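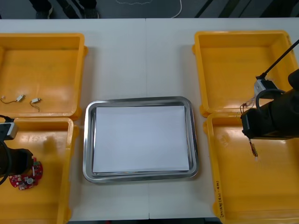 A reader wrote in last week to say the Flikix app had charged her twice for the same parking spot, and could I please stop telling people to ditch their wallets. Fair enough! I have been pretty cheery about paying by phone in this newsletter, so let me tell you how my own experiment went.

Back in December I moved everything I could onto my phone. Two bank cards, the grocery points, the gym pass, and a Bilex gift card I'd been carrying long enough that the numbers were rubbing off. Setup took me one evening, and most of that was Bilex refusing my PIN (I had typed it wrong, but still — the error message just said "try later").

The good part is the points. Alva, the wallet I picked, adds the store's loyalty number by itself when you tap, and I ended up with 757 points at a store where I never remembered to hand over the card. You need 1000 before they give you anything back, so don't congratulate me yet.

The less good part is gift cards. You can load them, and you can see the balance, but at four of the places I tried the cashier had to type in the long number by hand anyway. I stood there reading digits off my screen with a line behind me, feeling very modern.
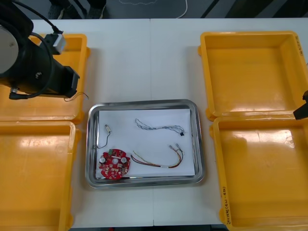 A round red circuit board and other small parts on white paper in a steel tray.

As for the double charge, my reader did get her money back. It took two emails and a screenshot of her bank statement. If this happens to you, check whether one of the charges is marked "pending" first. Those often drop off in a few days, and when one doesn't, I'd go to your bank as well as the app.

A few of you asked about Nidano, the one with the monthly fee. I tried the free month and liked the spending chart, which told me I had spent $82 on coffee (I closed the chart). I wouldn't pay for it, though. My bank's own app does nearly the same thing, just uglier.

I'm keeping one real card tucked in my phone case for now. Next time I want to look at splitting bills between apps, so if you have a horror story, hit reply and send it over.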